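**Durholm zip pouch, grey-green, four months in**

I bought the Durholm because my old pencil case had given up at the seams and the shop at Lokollow had this one at 50 kroner, down from 66. It has a clear window in the top, so you can check what you've packed without opening it. In theory. Mine shows me something pale blue and something tan, and after that it's guesswork.

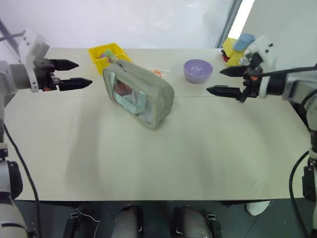
*The Durholm on the table, with the yellow tray behind it and the purple bowl.*

The zip runs round the top edge and takes the corners better than I do. The fabric is soft, so it slumps when half full and bulges when it isn't, and it takes up more table than you'd think. The yellow tray is from Irkholm and cost less. It has no zip to admire, but I can find things in it.

Would I buy another? Probably, at 50. At 66 I'd want a window I could see through.

4 out of 5, one off for the window.

Cempaka Lumbantobing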